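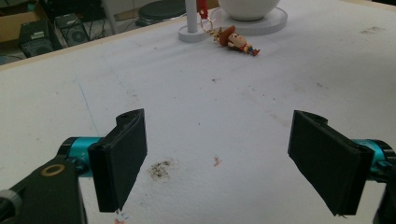 Guseo Prayer and Study Circle

Minutes of the meeting held on 1 June 2023 in the Messina Room

The meeting was opened at 7 in the evening with a short psalm, read first in Hebrew and then in English. Apologies were received from two members who are travelling.

Minutes of the previous meeting

These were read and accepted with one correction. Under the item on the lending shelf, "returned" should be "not yet returned". The books concerned are still missing and members are kindly asked to look at home.

Study evenings after the summer

The meeting discussed at length what the circle will study when it comes together again. Two proposals were on the table. The first was to continue with the book of Ruth, where we have stopped after the second chapter. The second was to begin with the Sayings of the Fathers, one chapter for each evening.

Several members said that they would feel sorry to leave Ruth in the middle of the story. Others found that the last evenings on Ruth were rather heavy for new people, as we spent a long time on the meaning of single words. It was also remarked that the Sayings are easy to enter at any point, so a person who misses one evening is not lost.

Agreed: to finish Ruth in two evenings and then to begin the Sayings. The person who leads the evening will send the text to all members 7 days before, in Hebrew and in translation. Questions for discussion should be no longer than one page.

A member asked if the children can have their own table during the study. The meeting was in favour, but an adult must be found who will sit with them each time. This point stays open.

Prayer books

The circle owns 20 prayer books of the old Dekell edition. Some of them are losing pages and the print is small for the older members. The new Dekell edition has larger letters and also gives the prayers in transliteration, which was a strong wish of those who do not read Hebrew yet.

There was a difference of opinion about the transliteration. One member feared that people will stop learning the letters if they can always read the English ones. Another answered that she herself came to the letters in this way, and that without it she would have sat silent for a year. The discussion was friendly – it was not finished.

Agreed: to order 14 copies of the new edition and to keep the best of the old ones beside them. The pages are not the same in both editions, so the leader must announce two page numbers. The old books which cannot be used any more will be put aside for burial in the proper way and must not be thrown in the paper bin.

Shared meal in November

The meal will take place again in the large hall on the ground floor. Last year there were about 30 guests and the soup was finished before everybody had sat down. The kitchen group asks therefore that those who bring food write on the list what they bring and for how many persons.

The bread will be ordered from the Flillatetti bakery, as before. The order has to be given in good time and the bakery wants to know the number of plain loaves and of loaves with seeds. All food will be vegetarian, without nuts. Members who cook at home are asked to put a paper with the ingredients next to the dish.

It was proposed to read a short text between the soup and the main dish, on the subject of hospitality. Most were in favour. One member asked that the text be really short.

Visiting of the sick

Visits to members who are ill or alone go on as before. The meeting thanked those who do this quietly during the year. It was reminded that one should telephone before going, and that what is heard on a visit is not told further. A new list of telephone numbers will be given out on paper only.

Any other business

The heating in the Messina Room makes a loud noise when it starts. The owner of the building has been informed by letter – no answer yet.

The key to the book cupboard hangs now on the second hook, behind the door.

Next meeting

The date will be sent with the text for the first study evening. The meeting was closed with the usual blessing, and tea was served.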